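Household and Shop-Floor Chores: Progress Report to Rarnach
By Wanpen Kongkaew, Trutix
August

You asked in the spring whether a machine could be trusted to tidy a kitchen by the end of the year. I said I would have a firmer answer by August. I have a firmer answer, and you may want to read the budget section first, as it is the more cheerful one.

Work this quarter stayed on putting things away: cups, small boxes, folded cloths, on and off shelves. Everyone who has seen the project plan asks why we are still on shelves. Shelves are where the money is. The stockroom at Kinoshita is mostly shelves, and so is a kitchen once the doors are open. A machine that can't put a cup under another shelf without knocking something has no business near the good glasses.

We collected 527 demonstrations against a target of 2,000. I would like to blame the supplier, but the shortfall is mine. I planned for people to work at the same speed at four in the afternoon as at nine in the morning. They don't. Demonstrations are done by hand with a pair of grippers, one in each fist, and after an hour of it a person starts to place cups with real resentment. We have cut sessions to forty minutes and the quality has come up.

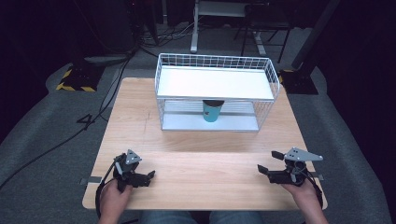 So when will a machine do this in a real kitchen without someone standing by? Two years at the earliest for plain cups and boxes on open shelves, and longer for anything that breaks, bends or has soup in it.

The trained policy, which we are calling Skuvham for want of a better idea, does well on a shelf it knows. Move the shelf a hand's width to the left and it becomes thoughtful. It will approach, stop, back off and approach again, like a guest unsure which fork to use. Two-handed work is weaker still. Skuvham tends to treat its arms as coworkers who have not been introduced.

Shop-floor chores look better. Restocking is dull and repetitive, and the goods come in the same boxes every week. Kinoshita has agreed to a trial in one aisle, before opening, with a member of their staff at the stop button. They asked whether the machine would be faster than the staff. I told them no, and they signed anyway.

Spending is under plan, mainly because we did fewer demonstrations than we said we would. I don't offer this as a savings.

For next quarter I am asking for two more operators and permission to carry the unspent money forward. We will vary the shelf position from the first session on, something we should have done in the spring. The revised schedule goes to your office on Thursday.

Contact: Wanpen Kongkaew, Trutix | Copyright Trutix. All rights reserved. | Back to top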